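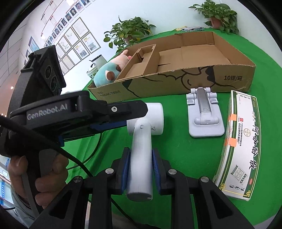 White handheld unit with long handle

Wellwood Aluminium Stair Railing Kit
August | Posted by Golnar Pakzad
Print this page | E-mail to a friend

The Wellwood kit suits straight stair runs of up to 40 degrees. Each box has a top rail, a bottom rail, 21 square balusters and 2 sets of swivel brackets. Posts are sold separately in the Nolon range.

Rails are powder coated in white, charcoal or bronze colour and can be trimmed with a mitre saw. Touch up cut ends before fitting the brackets. Screws for timber posts are in the box. For concrete or steel, order the Zallell fixing pack.

Check your local building code for handrail height before you order. Cut rails can't be returned.

Item no. 2985

Share (2) | Comments (0)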